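Ticket 1541 – Trilby match alerts show up after the final whistle

Status: solved (I think!)

Hi all, me again. I use the Trilby app to follow Mustonen through the season, and I've had goal alerts switched on since July without any trouble. Then on Sunday I'm out running errands, phone in my pocket, and I hear nothing at all. I get home, open the app, and six alerts land at once – two goals, a booking, halftime, the lineup (the lineup!) and the final score. So much for following along.

What I did first, so you don't have to ask:

Turned alerts off and on again for Mustonen. No change.
Logged out, logged back in. It lost my favorite teams, which was annoying, and the alerts were still late.
Restarted the phone. Nope.
Checked the sound settings, and they were fine.

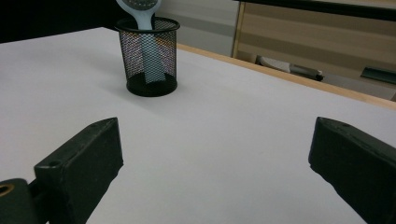
Page 2

OK, I had a reply from support asking whether battery saver was on. It was, but I've always had it on, so I didn't think much of it. I added Trilby to the list of apps that are allowed to run in the background and waited for the evening game, Ulum against Brudasex. I don't care about either team, to be clear, but I needed a match to test with.

Kickoff alert came right on time. Great! Then the first goal came in 30 minutes late, by which point Brudasex had already scored again and I'd seen it on TV. So it was better than before, but still no good to anyone who wants live scores.

Next thing I tried was the "bundle my alerts" switch. It sits under Account, then Reading, and I would never have looked there on my own. Mine was on. I don't remember touching it, and my guess is the last update flipped it. I turned it off with the second half just starting.

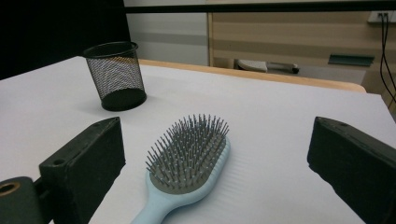
Light blue hairbrush on a white tabletop

After that, every alert for the rest of the match came in while the players were still celebrating. Red card too, and that one even beat my TV.

So for anyone with the same problem: let the app run in the background AND turn off bundling. I needed both. Could you please move that switch in with the other alert settings? I'll leave the ticket open until Mustonen play again, just in case, and post the times here if anything comes in late.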